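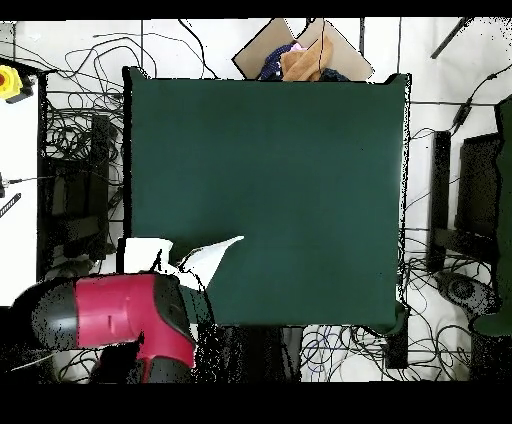 Green table, open box behind it with the navy piece and the tan one in it.

Feb 1, 2018
Shirt folding, small table. Went back to the Curnolard fold sheet: sleeves in, sides to the middle, bottom up to the collar. Target is 30 cm on the long side so the stack fits the Rodby shelf. The felt grips cotton more than the bare top did, so a shirt has to be lifted and set down. Dragging it only moves the wrinkles along.

The burger shirt is awkward. It's easy to lose track of which way up the print is once a flap is over. Start from the hem, check the lettering, then do the sides.

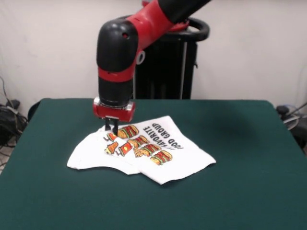
Brenda Inskip thinks the print should go face down from the start, because a stiff print holds a crease and the plain back doesn't. She would also like the sleeves left for last. I'll try it both ways before the sheet gets changed.

Still to do: lint roller for the felt, new flaps drawing for the Droditau box, find out where sheet 2 went.
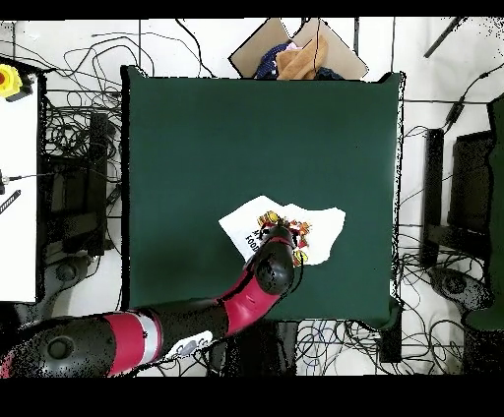

Trevor Catterall

Added after lunch. The navy piece stays in the box until the shirts are settled. Heavier cloth wants a wider fold and I don't want two methods going on the same page. Notes on the tan cloth are on p. 114.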